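Stirance Update Teaches Simulated Robots to Take the Hallway

Irkska has released a July update to Stirance, its motion planner for two-armed mobile robots, and the headline feature is getting down a narrow passage without hitting the walls. Toddlers manage this, mostly.

The old planner treated the arms as somebody else's problem once the base started moving. The new one plans both together, and in 4,000 simulated runs it logged 102 collisions. The previous version reached that number in its first 300. 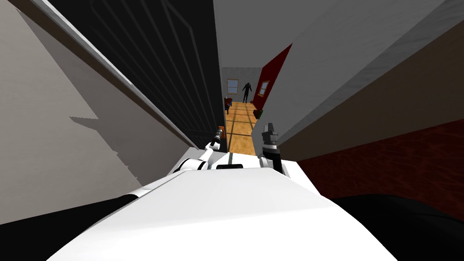 Morag Munro has been running the update since it came out and would like it to be less polite, saying it now stops to replan so often that her robot arrives safely and after lunch. Irkska says a setting for that is coming.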